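Ludholm Film Club
Minutes of the program meeting, August 27, 2020

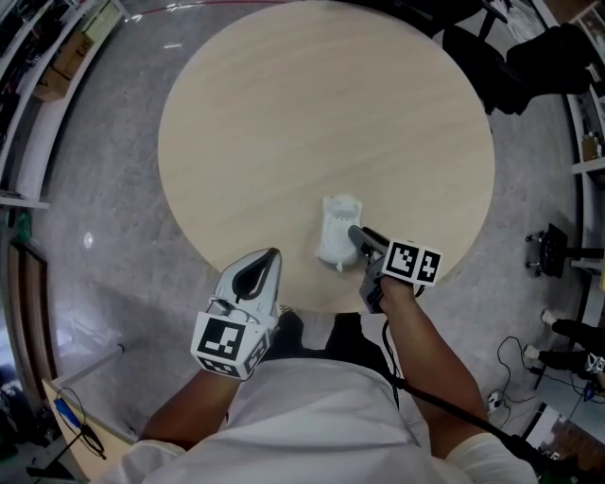 Minutes of the June meeting were read and approved with one small fix (the running time of the closing film).

Outdoor screenings. What a summer! The last show on the Abou Zeid lawn drew 212 people, our best turnout ever, and we had to borrow 40 chairs from the school. Everyone wants to do it again next year. Agreed to book the lawn early.

Fall season. The distributor, Flanlow, has offered us 4 titles at the club rate. Long and very happy talk about "Pandero", the drumming drama, which several members have already seen twice. It will open the season. The print is only available with subtitles, and that suits us fine. The other three slots go to a member vote by email.

Short film night. Almost 30 entries so far, some of them wonderful! Deadline stays as announced. Films over the time limit will be sent back for trimming.

Projector. New lamp ordered. The old one stays in the cabinet as a spare.

Any other business. Request for better popcorn, warmly seconded. Two members will try out machines and report back.

Meeting closed at 9:15 pm.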